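Lab & Technical Staff Forum > Workplace > Automation

Thread: Sample prep going over to the robot, what happened to your job?

benchmonkey_fw
We were told in February that most of the tube handling at Fleltwood is moving to an automated bench. Five of us do prep at the moment. Management says no redundancies but "roles will evolve". I've asked what that means and got a slide with arrows on it.

Has anyone been through this? I'm less worried about the machine than about what I'll be doing all day.

pipette_sue
We went over two years ago with a Mendatora system. Before that I was doing 200 tubes on a normal shift by hand. Now I load, watch, clear faults and do the paperwork. My wrists are better. The day is longer, if that makes sense. There's less to do with your hands and you look at the clock more.

Nobody lost a job but two people left and weren't replaced.

K_Orrin
"Weren't replaced" is losing jobs. It just takes longer.

pipette_sue
I don't disagree. I'm telling you what they told us.

Obed Agbeko
I'm on the other side of this. I set up the benches at Amissah and train the staff who work with them. Most of the first month goes on very dull things: where a rack sits, whether it has moved, which hole a tube goes back into. People expect the clever part to be hard and the simple part to be easy. With clear tubes on a white surface it's often the other way about.

We start with coloured liquid in a few tubes and nothing that matters if it spills. The prep staff sit in on all of it, and they should. They spot things my lot don't.
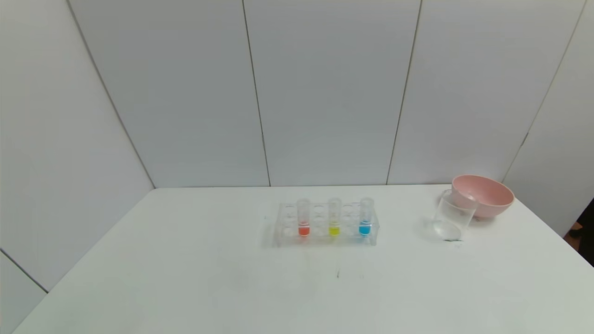
Training bench at our place. Orange-red, yellow and blue, with a gap between each.

The glass and the pink bowl are on there as well, so you can see how much harder clear things are to pick out than coloured ones. I have to look twice for that glass myself.

benchmonkey_fw
Thanks, that's more than I've had from our own people. Three tubes though? We run full racks all day. How long before it's anything like real work?

Obed Agbeko
Depends on the site. Ours took from February to the summer before it did a live batch, and someone stood next to it for all of those. By the end of the trial we had logged 1,676 tube moves, and 339 of them needed a person to step in. Most were at the start.

K_Orrin
So one in five needed a human. And the human is now paid as an operator, on the grade below technician. That's what happened at Zemau. Same people, same bench, new job title, and the pay was frozen until it matched the title.

Obed Agbeko
That isn't how it was done here. Grades stayed as they were. I can't speak for Zemau.

K_Orrin
Fair enough, but you don't set the grades, do you. You set up the bench and go on to the next one.

Obed Agbeko
No, I don't set them. I did say in writing that fault clearing is skilled work, and it is.

tubes_and_tea
Can I put in a word for it? I have arthritis in both thumbs and was about to ask for a transfer. Uncapping and racking were finishing me off. Since the machine came I've kept my job. I know it's not the same for everyone.

The thing I'd warn about is practice. Our new starters have never done a full rack by hand, and when it's down for a day they're slow and nervous. We asked for one manual session a week and got one a month.

pipette_sue
Same here. Get the manual sessions in the agreement before it arrives. Afterwards there's never time.

benchmonkey_fw
Good point, I'll add it. We have a meeting on 25th October with Bahman Najafi, who is running the project for the site. So far my list is:

grades in writing
manual sessions in the rota
who gets called when it stops at night
whether prep staff are there for the setting up or only see it once it's finished

Anything else?

K_Orrin
Ask what happens when someone leaves. Ask for a number of posts – a real number, with a date on it.

tubes_and_tea
Ask about breaks. Ours got moved to suit the machine's cycle and it took months to get them moved back.

Obed Agbeko
Ask who decides it's ready. It ought to be somebody who has done the job by hand.

benchmonkey_fw
All added. Will post what he says.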